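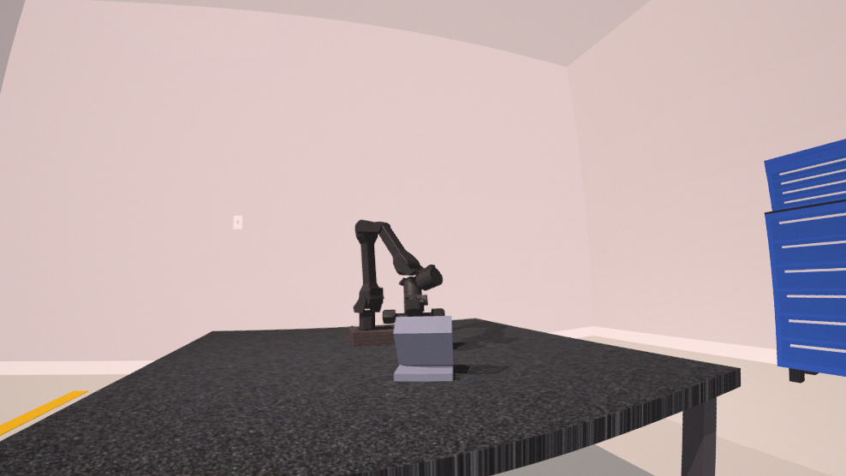
From: Auður Lund
To: grarbridge-sim list
Subject: Re: [grarbridge-sim] box task, camera randomization

Damilola Tamuno wrote:
> We ran the box task with the stock Grarbridge settings and one fixed
> camera. Success in sim was fine, but the policy fell apart as soon as we
> moved the viewpoint. Before we spend a week on it: did you randomize the
> camera per episode or per step, and did you keep the room fixed? Also,
> how many episodes did you need before it stopped mattering?
>
> Damilola

Hi Damilola,

Per episode. We tried per step first and dropped it. The policy learned to ignore the images almost completely and ran off the joint readings, which looks all right in the loss curve until you move the box.

The room stays fixed in every run: same walls, same floor, same light settings. We change the camera pose and the pose of the box, and nothing else. Pouran wanted to randomize the surface texture too, and there is a branch for that, but I have not merged it and the numbers below do not include it.

The training set is 2,644 episodes. They come from the scripted expert in Broner, with failed grasps thrown out before training. Camera poses are drawn from a set of 14, from low side views up to steep ones looking down on the arm. 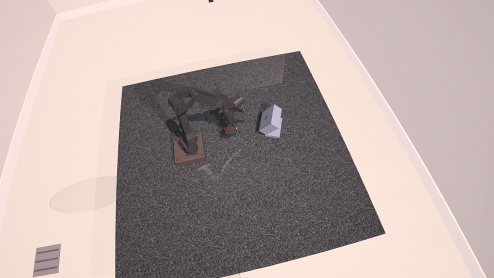 The steep views were the hard ones for us. Depth is difficult to read from up there, and the policy tended to close the gripper too early. Two things helped. We started each episode with the arm folded up so that it did not hide the box, and we gave the steep poses double weight when sampling. The second change did more than the first.

For testing we held out 4 camera poses and ran 130 trials on each. With a single training camera, almost every trial on the held-out poses failed, same as you saw. With the full set, three of the held-out poses came out close to the training ones. The fourth is still clearly worse. It is the lowest of them, and the arm covers the box for most of the reach. I don't have a fix for that one.

On your last question, we saw most of the gain by the halfway point of the data. After that the easy views were flat and only the steep ones kept improving. If you only care about side views you can probably stop much earlier.

One thing to check in your setup: older Grarbridge configs apply the camera offset in the robot base frame, and newer ones use the world frame. If you mix them, the poses land somewhere you did not intend and there is no warning. Ottar lost a set of runs to this in May.

The config is in the Trerkside repo under box_task/views. The seeds are in the same folder. I can send the held-out poses separately if you want to compare on the same ones, but please keep them out of training.

Auður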